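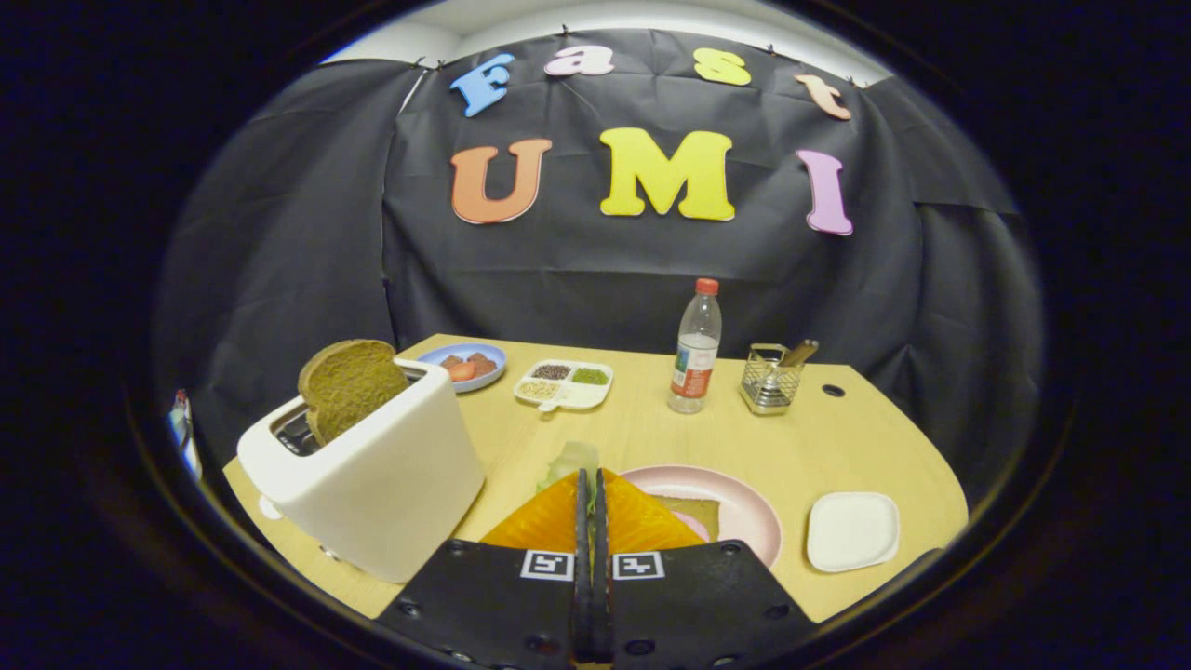 Write the rule down before you need it, was the first thing my host at Unberg told me, and the second was that most labs do it the other way round. I'd barely got my coat off!

Search this site Search Go

We were meant to talk for an hour about good practice with hand-held grippers (we went well past two). Their house rules fit on one page, 7 of them, and I loved how plain they are. "Check that both tags are clean and flat before every session," I was told. "If a tag is scratched, you stop and change it." And food? "Lay it out the same way the sheet says, then write down anything you moved."

Gorkden, their partner on the Junosier project, wanted a longer rulebook. "People skip page two," my host said, laughing. So the extra stuff went into an appendix, and new people read that in their second week.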